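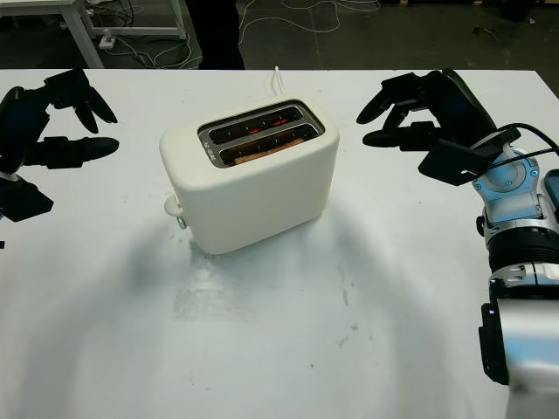 Plakum 2-Slot Toaster, Cream White

Two slots, a lever and one small grey button on the end. The maker, Cidell, calls it "a new way to start the day." It makes toast.

The glossy body has rounded corners and a silver rim around the slots. A tiny row of markings sits on top by the lever - good luck reading them across a kitchen. The coils glow bright orange, and a slice sits low enough that only its top edge shows, so keep wooden tongs handy.

Cidell claims 459 rounds of toast without a fault. We'd like to see the test.

Item 300. Reviewed by Sosina Beyene, 2021-07-17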